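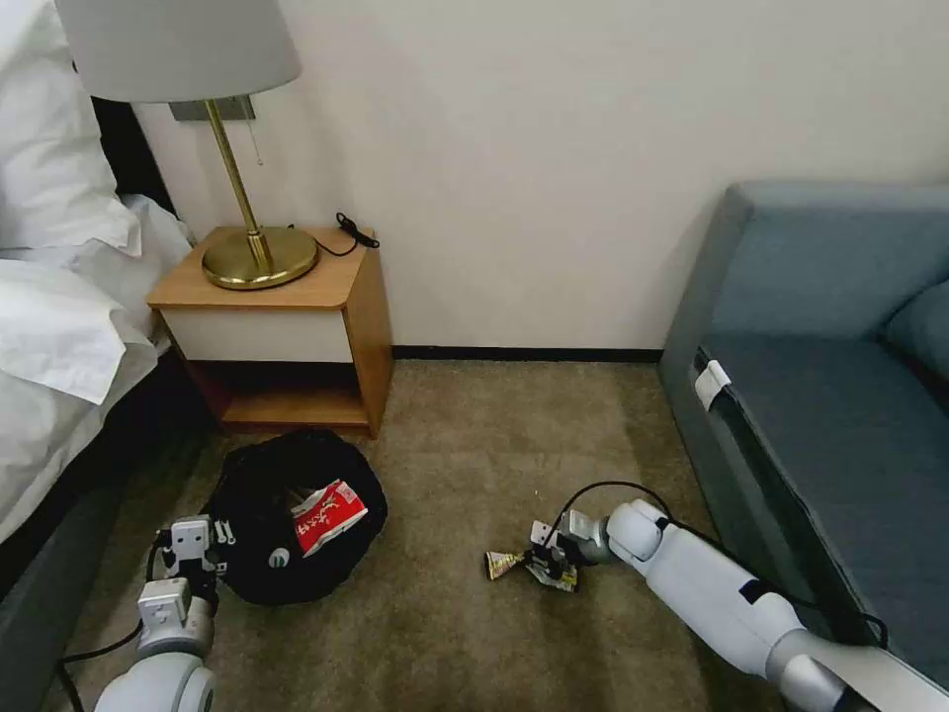

3.2 Survey of Collectors

Adult collectors of transforming toys were recruited through the Olasstead forum in November. Of the 353 who replied, 40 were excluded for incomplete answers. Respondents listed the figures they owned and stated whether each was kept in its package or displayed. Figure 2 plots display habits against years of collecting. Two raters, Hendriks and Rahman, coded the written comments separately and settled differences by discussion. Resellers were analyzed as a separate group.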